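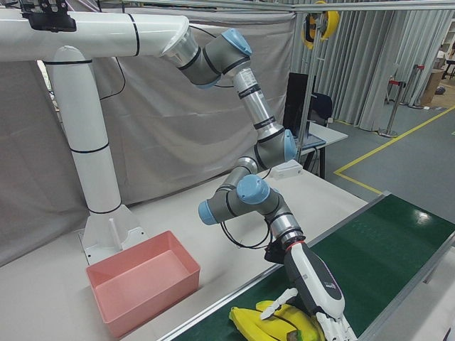 ### 3.2 Sampling and Classification of Change Records

The unit of analysis was the closed change record for a sterile barrier system, taken from the quality files of three contract packagers: Skornex, Tarkari and Petridis. A record was eligible if it described a change to a pouch, lid, tray, seal setting or piece of sealing equipment used on a device labeled sterile. Changes limited to outer cartons or printed inserts were left out. The search returned 703 eligible records. All were read once for scope, and 200 were drawn at random for full coding, stratified by site so that the smallest file, at the Petridis plant in Vernville, was not lost in the draw.

Each coded record was assigned to one of 7 change classes: material, supplier, geometry, process setting, equipment replacement, equipment relocation, and test method. Where a record covered more than one kind of change, it was coded to the class that would normally call for the most testing, and the other classes were entered in a secondary field. Equipment was coded by its function in the sealing process. Handling equipment was entered separately, with the type of mount noted, and a change to it counted as an equipment change only if the record itself tied it to seal formation or to damage of the formed package.

Three items were then extracted from every record: the written rationale for the level of requalification, the tests performed, and the approval sequence. The rationale was scored as present, partial or absent. A partial rationale named the expected effect of the change but did not link that effect to a test, or cited an earlier validation report without stating why its results still applied. Statements such as "no impact to seal" with no further support were scored as absent. This rule is strict, and it lowers the scores of sites that keep their reasoning in meeting minutes or in separate risk files. Those files were not requested.

Tests were grouped as seal strength, seal integrity, whole-package integrity after distribution simulation, and aging. Accelerated and real-time aging were kept apart in the data file but are pooled in the main tables. A test was credited to a record only when the report number appeared in the record and the report could be retrieved. Reports that were cited but could not be found were logged as missing and treated as not performed. The effect of this choice is examined in Section 4.3.

Coding was done by two readers working from the same written guide. The guide was first tried on 30 records from the pool of eligible records that had not been drawn for the main sample. Most of the disagreements in that trial came from the boundary between the process setting and equipment replacement classes -- a new sealer nearly always brings new settings with it. The guide was revised to place such records under equipment replacement whenever a new installation qualification had been opened. The trial records were not returned to the sample.

The approval sequence was taken from signature dates. A record was flagged if production under the changed condition began before the final quality approval, unless a signed deviation covered the interval. Electronic and wet-ink signatures were treated alike. Time zones created a small difficulty at Tarkari, where the document system stamps approvals in the server's local time and the batch records use plant time. These entries were converted to plant time before comparison. Records closed after 2018-01-20, when the site extracts were frozen, do not appear in any of the counts.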